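4.2 Freezer stock and the weekly plan

The 80 households in the Susgate sample logged 3154 frozen items over six weeks. Each item was entered when it went into the freezer and again when it came out, with a short note on what it was used for. Items that were thrown away were entered as discards. Ice, ice packs and pet food were left out.

Most households planned dinners on Sunday and shopped from the plan. Few looked in the freezer first. When they did, they tended to look only at the top layer or the front of the drawer, and the meals they planned reflected this. Ground beef, peas and bread turned over quickly. Soup, cooked beans and single portions of leftovers stayed put, even in households that said they froze such food so they would have something ready on busy nights.

Labels made a difference, though a smaller one than we expected from the pilot in Flevton. A container with a name on it was more likely to be eaten than one without. Adding the date did not change much. Several cooks said they could tell the age of a container by where it was sitting, and in chest freezers this was often true. In upright freezers it was not, as items moved each time a drawer was filled.

Aguirre's earlier work in Maldonado treated the freezer as a kind of waiting room between cooking and waste. Our logs support this only in part. Some food was frozen with a clear meal in mind, usually a double batch of chili or sauce, and this food was eaten on schedule. Other food was frozen to put off a decision — half a loaf, the end of a roast, overripe bananas — and it was this second group that made up most of the discards.

We also asked each household to cook from the freezer for one week without a full shopping trip. Milk, eggs and fresh produce were allowed. Cooks used the Hanolero planning sheet, a single page with a row for each dinner and a column for what was already on hand. Two households dropped out before the week ended, both on account of visitors.

Figure 2. Light blue towel with black tape markers along its edges, on a wooden tabletop.

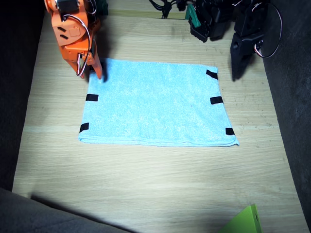

Among those who finished, the usual complaint was a lack of variety by Thursday. Cooks with small children leaned on pasta and repeated at least one meal, and they did not count the repeat as a problem when they filled in the closing form.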